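Spray Finishing, Week 2: Thinning and First Passes
Tutor: Po-yen Tseng, Rotside workshop

Welcome back! Tonight we get paint moving, and I can't wait to see your first fades. Thin your acrylic until it runs like milk, then strain it into the cup. Hurent grey is lovely for practice, as it covers well and forgives a heavy finger. 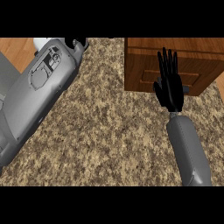
Fig. 1. Grey casings with rounded edges (computer render).

Start the air before the paint, and stop the paint before the air. Keep your wrist locked and move from the elbow, going past the end of the card each time. If you get spidery legs, back off the trigger or lift away a little. Speckles mean the mix is too thick.

Homework: 13 even stripes on scrap card, then one soft fade. Bring both on Thu 17 November, along with your cleaning brushes.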